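Bench Set-Up Guide, Section 4: The Pipette Stand and the Tube Rack

Read this section before you put anything on the bench. The leaflet that comes in the box says the stand is "ready in moments." We have set up enough of them to doubt that.

4.1 Choosing the spot

1. Clear a stretch of bench near the wall. Leave enough room behind the stand to get a cloth in.
2. Wipe the surface and let it dry.
3. Set the stand down with both supports fully on the bench. Press on one end of the bar, then the other. If the stand rocks, move it. Do not fold paper under a foot.

Note: Suppliers like to say that a stand of this shape can't tip. Omar Saab tried ours with a single pipette hung at the far end and it stayed up, but he wouldn't sign off on the claim and neither will we.

4.2 Fitting the bar

1. Push each end of the bar into the cap of its support until it stops.
2. Try to turn the bar by hand. A little play is normal. If it spins freely, take it out and seat it again.
3. Lift the stand by both supports, never by the bar. 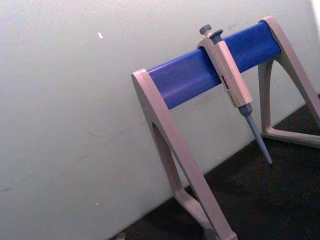 4. Hook the pipette over the bar by its finger rest. Let go slowly. A pipette that hangs at a slant may be fine on the hook, or it may be half off it – lift it and hang it again before you decide.
5. Bump the bench lightly with your hip. If the pipette shifts along the bar, go back to step 2.

Caution: Never hang a pipette with liquid in the tip. The stand holds a tool between uses. It isn't a drying rack, whatever the catalog from Prellska calls it.

4.3 Placing the rack

1. Put the rack in front of the stand, where you can reach it without passing your sleeve under the pipette.
2. Check the gap between the end of the tip and the tallest thing in the rack. If you plan to use longer tips, check again with one of those on.
3. Stand the containers upright in their holes. Wide bottles may sit loosely. Clear plastic hides a bad fit, so feel for it.
4. Put caps on anything you aren't using now.
5. Keep loose vials away from the feet of the stand, where they get knocked when somebody moves it.

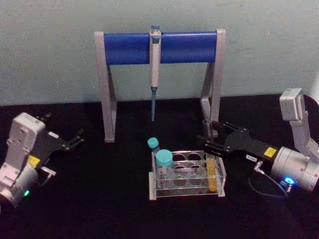
Citville, August 31, 2026

Changes to this section. Step 4.3.2 is new. Alina Sima asked for it after a tip was bent on a tall tube. The old text gave a "safe" gap with no word on where the number came from, so we took the number out.

4.4 First check

1. Set the pipette to 200 microliters and draw up water. Watch the tip for drips.
2. Repeat at 100 microliters, if your model goes that low.
3. Write both results in the bench log, with your initials.

Note: This shows a bad seal or a loose tip. It doesn't show that the pipette is accurate, and a clean result here is no substitute for weighing the water. Ask Yareli Villaseñor for the weighing sheet – extension 425.

4.5 Stands from other makers

Bars and supports are sold as if they all fit each other. We don't believe it. Keep each bar with its own supports and report any swap to Consuelo Pacheco.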